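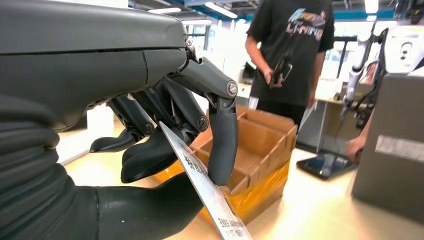
**Subject:** Letters to representatives show "Sent" but do not arrive
**Product:** Flotlow Action Forms, with Proditz member sync
**Opened by:** Wafula Urio, Stironeck Sportsmen's Association
**Handled by:** Hildegard Lindemann, Flotlow support
**Status:** Closed, one item left open

### Wafula Urio, 8:15 a.m.

Good morning,

I maintain the website of our association. We are a shooting and hunting club, and in April we opened a page where members can write to their own state representative about the bill on magazine limits. The member types his address, the form finds the district, he edits the letter and he presses Send.

The dashboard shows 184 letters with the green mark "Sent". Two of our members phoned the office of their representative to ask for an answer, and both were told that no letter was there. I then compared with the delivery report from Mollel, our mail relay. For 84 of the letters there is no line in the report at all. They are not bounced and not deferred, they are simply missing.

What I have checked already:

- The sending address is confirmed in Flotlow and in Mollel.
- The test letter to my own mailbox arrives in less than a minute.
- I tried with a short letter and with a long one. Both arrived.
- The missing letters are from different days, and from different browsers.

The committee hearing is soon, so I would be thankful for a quick look.

### Hildegard Lindemann, 9:40 a.m.

Hello Wafula,

Thank you for the list of checks. Could you please send me the export of the missing letters (Reports > Letters > Export with headers), and tell me whether the members edited the subject line? Please remove the street addresses first if you like, I only need the district column.

Please do not use "Resend all" yet. It would send also the letters which arrived.

### Wafula Urio, 10:25 a.m.

Export is attached, without street addresses. I did not touch "Resend all".

Yes, the subject line is open for editing. We wanted that, because an office that gets the same subject many times will put them all in one folder and count them as one opinion. Some members wrote very much in this field. One gentleman put there the complete history of his deer rifle and his view on the sponsor of the bill, and left the letter itself nearly untouched.

### Hildegard Lindemann, 11:50 a.m.

I have found a pattern. Every missing letter in your export has one of these two properties:

1. The subject line is longer than 240 characters. Our form accepts it, but the queue that hands the letter to the relay does not. It drops the letter and writes no error.
2. The member's record was being updated from Proditz at the moment of sending. The queue waits 90 seconds for the record, then it gives up. The mark had already turned green by then.

The green mark means only "accepted by the form". I agree that the word "Sent" is wrong for this, and I have reported it to our developers.

For the first problem, please go to Forms > Fields > Subject and set a maximum length. For the second, please move the Proditz sync from "continuous" to "nightly".

### Wafula Urio, 1:10 p.m.

Both changes are made. I set the subject much lower than the limit, and under the field I wrote: "Please keep the subject short and put your reasons in the letter."

I sent three new letters, with permission from the members, and all three are in the Mollel report as delivered.

One question about the old letters. Can I resend only the missing ones? I must be careful here. We are regularly accused that gun owners' letters are written by a machine or that one person sends them many times. If an office receives a double letter, somebody will use it against us, and the members who took an evening to write in their own words will be the ones who pay for it.

### Hildegard Lindemann, 2:35 p.m.

Yes. Filter by "Relay ID is empty", select all, then "Resend selected". Letters which have a relay ID will not be in the filter, so they cannot go out twice. For the letters with a long subject you must shorten it first, and the member should approve the new subject. There is a button "Return to author" for this.

### Wafula Urio, 5:20 p.m.

Done. The letters from the sync problem are resent, and each has a relay ID now. The long ones I returned to the authors with a short note. Some have answered already. The gentleman with the deer rifle moved his story into the letter, where it reads quite well.

Please leave open the item about the word "Sent". The rest can be closed from my side.

### Hildegard Lindemann, 5:45 p.m.

Closed, with the label text kept open as a separate item. You will get a mail when it is changed.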